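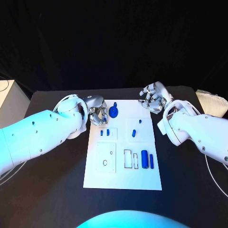 A small blue peg and a round blue piece, up near the top of a big white board.

Why Do Pegs Stay Put?

Pick up a peg. It could be one from a board game, or the wooden kind you hang your coat on, or one of those tiny plastic ones that always roll under the couch. Push it into its hole and let go. It stays! You can often tip the board a little and it still stays, and there may be no glue or tape anywhere. So what is holding it?

The answer is a kind of rubbing called friction. When two things press against each other, they don't slide as easily as they would if they were barely touching. Even a peg that feels smooth has tiny bumps on it, much too small for you to see, and so does the inside of the hole. When the peg goes in, those two surfaces press together, and all that pressing and rubbing makes it hard for the peg to slip back out.

The size of the hole matters a lot. If the hole is much wider than the peg, the peg wobbles around and might fall over (very annoying in the middle of a game). If the hole is narrower than the peg, you can push until your thumb is sore and it still won't go in. What you want is a hole that is just a tiny bit bigger than the peg, or sometimes almost exactly the same size. Grown-ups who build things have a name for this. They call it the fit, and they talk about a loose fit or a tight fit, the same way you might talk about your shoes.

Shape matters too. A round peg is the easiest kind to put in, and you can probably guess the reason if you roll one between your fingers. It's the same all the way around, so it doesn't matter which way you turn it. A square peg has corners, and the corners have to line up with the corners of the hole. There are only four ways to turn it that work. Try a peg shaped like a star or a letter and you'll find it takes even more looking and turning.

The children's workshop in Hullthorpe has a peg game called Trosard that is good for trying this out. It has 200 pegs, and some are a snug fit and some are quite loose, so you can feel the difference for yourself.

Try it at home

You'll need a lump of modeling clay, a pencil, and a crayon that is fatter than the pencil.

Flatten the clay until it's as thick as your thumb. Push the blunt end of the pencil straight down into it, then pull it out slowly. Now you have a hole. Put the pencil back in and turn the clay on its side. Does the pencil stay? Next, make a hole with the fat crayon and put the pencil into that one instead. Feel how it wiggles!

Now go back to the pencil hole and try it with your eyes closed. It's harder than you'd think, and you may notice your fingers feeling around the rim until the pencil drops into place. Your sense of touch is doing a job your eyes usually help with.

When you're finished, squash the clay back into a ball and put it away in its tub with the lid on tight, so it's still soft next time.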